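Pseudostem

A pseudostem is a false trunk made of leaf bases rolled tightly around one another. It looks like the trunk of a tree and does much the same job, but it contains no wood. The best-known examples are found in bananas and plantains (genus Musa), in the related genus Ensete, and in several members of the ginger family. Plants with a pseudostem are classed as herbs, however tall they grow.

Structure

In bananas the true stem is a short, swollen body at or below ground level, called a corm. Leaves arise one after another from its growing point. The lower part of each leaf forms a long sheath, and the sheaths overlap in a spiral. New leaves grow up through the middle, so the oldest sheaths are always on the outside, where they dry and turn brown.

A sheath cut across shows rows of large air spaces separated by thin walls. Fibres run lengthwise near the outer surface and give the pseudostem most of its strength. The rest is mostly water, and a freshly cut pseudostem is heavy for its size and leaks a sap that stains clothing.

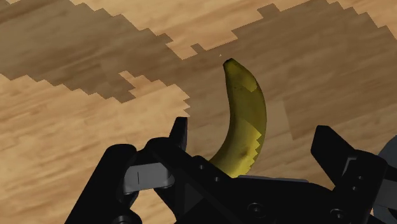

Banana on a wooden tabletop

Growth and flowering

The pseudostem thickens as leaves are added. When the plant is ready to flower, the growing point on the corm stops making leaves and the true stem begins to lengthen. It pushes up through the centre of the sheaths and comes out at the top with the flower spike. In most edible bananas the spike then bends over and hangs down under its own weight.

Each pseudostem flowers and fruits only once, then dies. The plant itself carries on through side shoots, known as suckers, which grow from the corm. Growers usually keep one or two suckers and remove the others. Around 1000 named kinds of banana are grown, and they differ a good deal in the height, girth and colour of the pseudostem. Dwarf kinds are often preferred in windy places. A tall pseudostem carrying a full bunch can buckle or be pulled over, and is commonly propped with a pole or tied with twine. 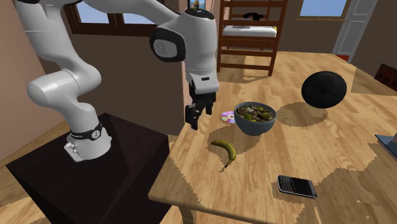 White robot arm and light wooden table

In other plants

Ensete, which includes the Ethiopian food crop enset, has a pseudostem that is often broad and swollen at the foot. Enset seldom makes suckers unless its corm is cut. The starchy pulp scraped from the sheaths is fermented and baked as a flat bread.

In ginger, turmeric and cardamom the leafy shoots are slender pseudostems rising from a rhizome. The leek is sometimes described in the same way, the white shaft being a bundle of leaf sheaths above a very short stem.

Uses

Abacá (Musa textilis) is grown for the fibre in its leaf sheaths, which is made into rope, speciality papers and cloth. The tender core of the banana pseudostem is eaten as a vegetable in parts of South and South-East Asia. Chopped pseudostems are also fed to livestock or left on the ground as mulch.

See also

Corm
Leaf sheath
Rhizome
Sucker (botany)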